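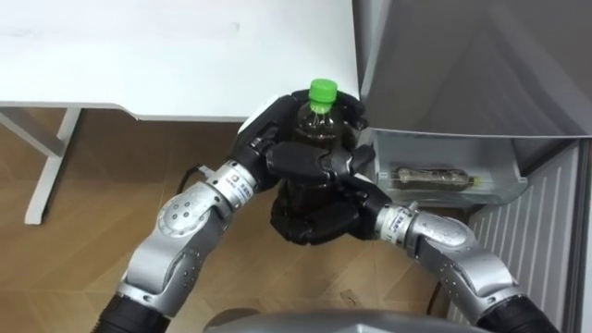 Last changed: March 16, 2025

Telling two bottles of tea apart by cap

I keep brown drinks in clear plastic bottles, one with a green cap and one with a yellow cap. If I swap the caps by mistake I can't tell which is which. What do you do?
Kivunine

Put a strip of masking tape on the bottle itself and write on that. Caps get mixed up at the sink. Write the date too. I throw out homemade tea after 3 days in the fridge.
Vanags

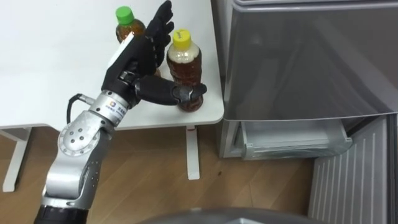
Yellow cap and green cap on the white table

Tape falls off in my fridge. I wash one bottle at a time and put its cap back on before I start the next.
Cundcombe

just buy different bottles
Hilia39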